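Kitchen Assistant and Supper Host - Community Cooking House, Dalen

Posted July 13, 2021
Location: Skavar House, Dalen
Hours: part time, 2 evenings a week plus one weekend morning
Start: as soon as you can

We're looking for someone to join us in the kitchen at Skavar House, and we can't wait to meet you!

Skavar House has been serving shared suppers in Dalen since 2001. People come in, pull up a chair at the long table and eat whatever is on that night. Last winter we were packing meals to go and handing them out at the side door, and it worked, but we missed the noise terribly. In June we opened the dining room again, and it has been packed (in the good way) ever since. Between the side-door months and the reopening we served 667 suppers, and we'd love to do a lot more of them with you.

What the job is like

You'll start in the afternoon by looking over what has come in. Most of our vegetables come from the Zevudik growers, and what they send depends on the weather and on what didn't sell at the market, so the menu often gets written on the spot. One evening it's a big pot of bean soup with dumplings, the next it's stuffed peppers because three crates of peppers showed up and somebody has to do something with them. If that sounds like fun, you're our kind of cook.

After that it's chopping, stirring, tasting and talking. Suppers go out at six. You'll help carry the food through, say a few words about what's in it (people with allergies rely on this, so we take it seriously) and then sit down and eat with everyone. Yes, you eat too, and yes, you're paid for that hour.

On the weekend morning you'll help run our beginners' cooking class. It's a small group, 4 learners at a time, and they come from all over. Some are teenagers about to move out. Some have just lost the person who always cooked. A few simply got tired of toast. We do knife basics, a pot of rice, an omelet, one good sauce, and then whatever they ask for. Last month that was pierogi, and it took all morning, and the dough was a mess, and everyone went home with a bag of them.

You'll also:

- keep the fridge and pantry labeled and dated
- write up the shopping list for the next supper
- wash up with the rest of us (the dishwasher is small and slow)
- fill in the temperature log at opening and closing
- help with the fall preserving weekend, if you're free

What we hope you'll bring

Cooking for a crowd, in any setting. A restaurant is fine, and so is a camp, a church hall, a school cafeteria or a very large family. We don't ask for a diploma.

A food handler's card, or the willingness to get one in your first month. We'll pay for the course and for your time.

Patience with beginners. You'll be asked how to peel garlic a great many times!

A second language is a big plus. So is a driver's license, as the Zevudik pickup sometimes needs an extra pair of hands. Neither one is required.

The work means standing for long stretches and lifting full crates and stockpots. If that's a problem for you but the rest sounds right, please write anyway and tell us what would help. We can move tasks around, and we have stools.

What you'll get

Hourly pay on the Dalen community scale, with the evening supplement. Paid breaks, paid holidays after the trial period, supper on every shift and leftovers to take home. Graditport, the bus company, gives our staff a free pass for the local lines, and the last bus leaves from the corner well after we lock up.

You'll also get a say in things. We meet once a month to plan the menus, and new people's ideas tend to go straight on the list. Our lentil pie came from someone in their first week, and regulars now ask for it by name.

How to apply

Send us a short letter or a voice message, whichever is easier for you. Tell us where you've cooked, which evenings suit you, and one dish you'd like to put on our table. You can also drop a note in the mailbox at Skavar House or hand it over at supper. We'll invite people in for a paid trial shift, where you cook alongside us and see if you like the place.

We read everything as it comes in and will close the ad once we've found our person. Everyone gets a reply.

Come cook with us!

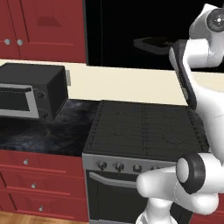
Reply from Dorota: Is the weekend class always in the morning? I work nights at the bakery and couldn't get there before ten, but I could do either supper evening, and I've made soup for a summer camp three years running. I'd put sorrel soup with egg on the table. Also, would you take two people sharing the job? My sister is interested too and she has the license for the pickup.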